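December 5, 2019
By the Repair Bench desk

Filed under: Members' News / Bench Notes / Things With Lids

If you came by the Ukley workshop this fall and found the big table taken, you have already met the tower. It arrived in May in the back of a station wagon, under a beach towel, with a sticky note on top that said "works??" in two different pens. We admire a donor who hedges. It has been on the table, off the table, under the table and once, for a whole potluck, beneath a sheet cake. Now it is on the table again with its side off, and we are told this is progress.

The plan, for those who missed the last newsletter or used it to start a fire, is to turn the tower into the new catalog machine for the tool library. The present catalog machine is called Konlow. It takes long enough to start up that members have been known to check out a belt sander, sand something, and bring it back before the login screen appears. Konlow holds 2000 entries, of which 306 are listed as "misc." We would like to retire it with honors.

So, the tower. The side panel came off with no fuss, which made everyone suspicious, and we were right to be. After that came the dust, removed outdoors over two evenings. And then the bench crew got down to the part they like, which is standing over the board and disagreeing.

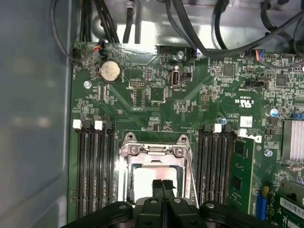

Ukley, May

Our first set of notes on the machine dates from the month it came in, and they are short. "Has a board. Has a battery. Has memory, one." We have since improved on this a little. There are memory slots on both sides of the processor socket, four of them in the one bank, all vacant, and a green module sitting at the outer edge of the other bank like the last guest at a wedding. The coin cell is a little scuffed on its face. Batteries like that are cheap, and the crew voted to replace it on principle, then spent longer discussing the principle than it would take to change the battery.

The socket is where the real feelings are. It has a metal bracket along the top, a latch in the middle and a thin lever down one side, and there are two schools of thought in our group about levers. One school believes you should press firmly and trust the engineering. The other school once pressed firmly. The second school has written our house rule, now taped to the wall above the bench: lever gently, look twice, and if you hear a crunch, say so out loud.

There is also an internal USB-C port standing straight up in the board, which caused more excitement than anything else in the case. Most of us did not know our computers kept ports on the inside. One member compared it to finding a mail slot in the back of a closet.

The shopping list comes next, and it is modest, because the budget is $200 and we have already spent $55 of it on thermal paste, screws, a magnetic tray to keep the screws in and a second magnetic tray to replace the first, which has gone wherever the screws go. We need more memory, in matched sticks if at all possible. Please bring only modules you know the type of. Last time we asked, we got a very generous shoebox of mixed sticks, several of them from laptops, one of them a harmonica reed plate. We are grateful for the thought and would like the shoebox collected. 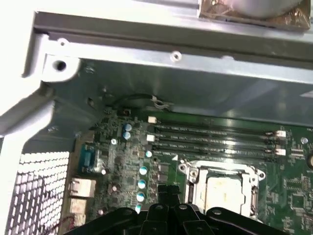

The other thing we need is patience with the cabling, an area where the original builder showed flair. Nothing in there is labeled. We have started a diagram on the back of a seed catalog, and anyone who wants to move a wire is asked to draw it first. Stick figures are fine. Please don't draw faces on the connectors, as we had one sheet photocopied before we noticed and it has gone into the permanent record.

A few members have asked why we don't simply buy a new machine. We did look. The Tretedthorpe group bought theirs and it is very nice, very small and sealed like a jar of pickles. When something goes wrong with it they mail it away. We run a repair workshop, and it would be hard to look the toaster people in the eye.

In related business, the software for the new catalog is Hà, the lending program that the Tretedthorpe group has been running since spring. It will let you reserve a tile saw from home. It will also send reminders, so those of you who have had the long ladder since the summer may want to think about your position. We'd rather have the ladder back than a conversation about it.

Bench evenings go on as usual through the month, with the radiator on and the good kettle restored to duty. If you want to help with the tower, wear short sleeves, leave the wool sweater on the hook, and clip on the wrist strap before you lean in. The strap is the blue one. The green one belongs to a bicycle.

Jobs still open, if any of them speak to you: sorting the 306 "misc." entries into something a person could search for; finding a side-panel screw that matches the ones we have; cleaning the cake frosting out of the top vent. The last of these comes with a toothpick and our thanks. Sign up on the clipboard by the door, and please use a pen that works, there are two.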